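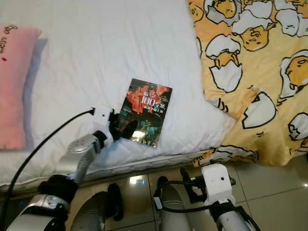 Making a bed that stays made

2020-03-24

The housekeeping supervisor at Jollmont has been making beds for a living since she was nineteen. She started in a motel off the highway, moved to a hospital laundry, and for the last six years has run the rooms side of Jollmont, a furnished residence in Buteck where people stay anywhere from a week to a couple of years. There are 154 rooms. Most have tile floors, one window and one bed.

We met in the linen room on the ground floor, which has a long folding table and two stools. She talked while she folded pillowcases.

I asked what she looks at first when she walks into a room.

"The bed," she said. "It takes up most of the space. If the bed is a mess you can mop for an hour and the room is still a mess. If the bed is done you can get away with a lot."

The rooms are cleaned once a week, and the allowance is 20 minutes each. She thinks that is fair for a room where the tenant has picked up after themselves and not nearly enough for one where they haven't. Her staff are told to do the bed before the bathroom. Hospitals taught her the opposite order, and she dropped it after her first month.

"In a hospital the patient is gone when you strip the bed. Here somebody lives in it. They have their phone charger in there, their socks, a plate sometimes. You need to know what you're dealing with before you get your hands wet."

The residence supplies white bedding: a fitted sheet, a quilted pad that goes over the mattress, and two flat sheets. Tenants can use the house blankets or bring their own. Nearly everyone under thirty brings their own, she said, and a lot of it is cartoons. She has nothing against it. One of the comforters she sees often is yellow, with sleepy egg yolks lying around in their shells.

"I like that one. It's cheerful. You put that on a white bed and you don't need anything else in the room."

What she doesn't like is a comforter that is too big for the bed. People buy a queen size for a narrow mattress because it was on sale or because they had it at home, and then it hangs down and sweeps the floor. On carpet it picks up lint. On tile it picks up everything, because dust on tile moves around until it finds cloth.

"So I tell them, fold it," she said. "You've got two choices. Fold it in thirds and lay it across the foot, or fold it in half and keep it on one side. On one side is better if you sit on the bed during the day. You get a clean white half to sit on and a soft half to lean on."

I said I had always pulled mine up flat to the pillows and thought that was the only way to do it.

"That's hotel. It looks nice for five minutes. Then you sit down to put your shoes on and it's wrinkled and you feel like you failed." She laughed at this. "A folded one you can sit next to all day."

She has firm opinions on the quilted pad. It should have a deep skirt, it should go on when it's completely dry, and nobody should tuck anything hard under it. The pads Jollmont used when she arrived were thin and slid toward the door side of the bed every night. Two years ago she switched to a thicker one from a supplier called Vidar, and the complaints about sliding stopped. The new ones take longer to dry. In January, with the windows shut, a pad can need a second full cycle, and she would rather keep a tenant waiting than put one on damp.

"You can't tell with your palm. Your palm is warm. Use the back of your hand, or put it against your cheek."

The wrinkles don't bother her. Quilted cloth wrinkles, and she told me she had once been told to iron pads at the motel and did it for a whole summer.

We talked about the inventory for a while. At the last check she had 983 white pieces, counting sheets, pads and pillowcases together. She wants more pillowcases. They go missing more than anything else, and she finds them later being used as laundry bags, or tied around shoes in a suitcase. Flat sheets come back. Pads always come back, since no one has a use for one.

Her method for pillows is simple. The house pillows go at the head, open end of the case facing away from the door. Anything the tenant owns, a long cushion or a printed one or a stuffed animal, goes back where it was found. She is strict about that with new staff, who tend to arrange things.

"A girl on my team used to set up all the cushions in a row, big to small. It looked very good. The tenants hated it. One of them had a pink pillow with writing on it that she kept lengthwise down the side of the bed, against her back when she read. Every week she'd come home and it was standing up at the top like in a store. She finally left us a note. It was a polite note."

Books are a separate matter. Plenty of the tenants read or study on the bed, as the desks are small, and the books stay there. Staff have to move them to change the sheets, and then the question is where to put them.

"You don't put a book on the floor," she said. "Not even a clean floor. You put it on the desk, you change the bed, you put it back on the bed where it was. If it was open, you leave it open, same page, and you carry it flat. I had a man once who was studying for an exam in engines or boilers, and he had six books open on top of each other. I did that room myself. I carried the whole stack like a cake."

Does she ever skip the bed if it's covered in things?

"If it's one or two things, no. One thin book on a bed is nothing, you pick it up. If I can't see the sheet, I leave clean linen on the chair and a card, and they can do it themselves or ask for another day."

The gap under the bed gets done every second visit. The frames at Jollmont sit low, and a regular broom won't go under without being tipped sideways. She bought a flat mop at Obi with her own money, tried it for a week, and then put in a request for one per floor. It took until the following spring to be approved. She still has the first one and keeps it behind the door of the linen room, with tape around the handle so it doesn't get borrowed.

"Underneath is where you find out how someone lives. Hair ties, pens, the other sock. I put it all in a bowl on the desk. I don't throw out anything, even if it looks like trash. A receipt can be important."

I asked for advice for people who don't have anyone coming in once a week. She finished the stack she was on before answering.

"Shake the comforter out the window or over the tub, then fold it. Pull the pad straight from the foot end. The head end is heavier with the pillows on it and you'll just drag everything. Wipe the floor along the front of the bed where your feet go. It's maybe five minutes. Change the sheets when you change the trash bag in the kitchen, if you can't remember otherwise."

And how does she leave her own bed in the morning?

"My husband gets up after me," she said. "So I couldn't tell you."

She had a delivery due at the back door and a fitted sheet still to fold. I asked her to show me how to do it. She put one hand in each of two corners, flipped one over the other, ran her hand along to the third, and had it flat on the table before I had followed the second step. She did it again slowly. I've tried it at home since and get as far as the third corner.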